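The long life of the borrowed word

In the village of Gronow there is a word for the hour after lunch when the shops are closed but the doors are not locked. I will not try to write it, for the spelling is a matter of quarrel. My neighbor says it with a soft ending, her husband with a hard one, and their son does not say it at all. He says "break," in English, as he learned it at work.

I came to this country as an adult and I learned its language from books, so I am maybe too attached to old words. When I hear that one is disappearing I feel it like a small theft. But I wanted to know if this feeling is right, and for this reason I spent a part of December going from kitchen to kitchen with a notebook, asking people which words they had stopped using and what they say now.

The first thing I learned is that people do not notice. Ask somebody what word she has lost and she will look at you with pity. You must ask about objects and habits instead. What did your grandmother call the cloth for drying glasses? What did you shout when the bread was ready? Then the words come, and often with them a song, or an argument with a sister on the telephone.

Shalini Grewal has collected such words for 20 years. She keeps them on paper cards, in shoe boxes, and she has lent the boxes to the library in Jevgate, where a visitor may read them on two afternoons of the week. Each card has the word, the name of the speaker, and a sentence in which it was said. She does not accept a word without a sentence. "A word alone is a dead butterfly," she told me, and then she laughed at herself and asked me to leave it out. I asked again later and she allowed it.

Among her cards I found 200 that concern only the weather. There is one for rain that falls while the sun is shining, and one for a wind that brings the smell of the neighbor's cooking. There is a verb meaning to look at the sky and decide against going out. I asked when she had last heard this verb from a person younger than herself. She thought for a long time and poured more tea.

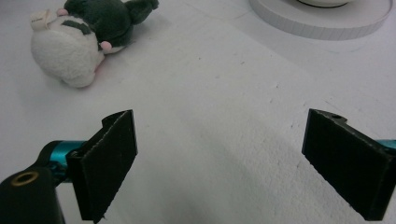 Nia Kemeys finds all this mourning a little foolish, and she said so before I had taken off my coat. Half of the words on the cards were borrowed in the first place, according to her. The drying cloth has a name that came with traders, the bread shout came with soldiers, and the weather verb is in her opinion a joke of one family that spread to two streets. If the grandmothers could steal, she asked, why should the children be honest?

It was a good question and I carried it home with me on the bus. In my own first language, the word for "window" is borrowed, and also the word for "table," and I never felt robbed when I opened the one or sat down at the other. Time makes a borrowed word into a native one. It only needs that enough people forget where it came from.

Still, there is something which the argument leaves out. When a word was borrowed in the old days, it was bent until it fit the mouth. The traders' word lost its first syllable and gained a local ending. The new English words arrive with their clothes on and nobody undresses them. The boy next door says "break" almost exactly as they say it in the films. I mentioned this to Kemeys on the telephone, and she told me to wait 20 years and listen again.

At the primary school in Rikemon I sat for a morning with children of nine. Their teacher had asked them to bring a word from an old person. One girl brought a word for the last piece of cake, the one that everybody is too polite to take. The class was delighted with it. By lunch they were using it for the last chair, the last pencil and the last boy to leave the room, and they had made a plural for it which would give Grewal a headache.

I wrote to her about the plural. Her answer came on a card, by post, with the girl's word at the top and below it an empty line. She wanted the sentence, please, and the name of the child who had said it.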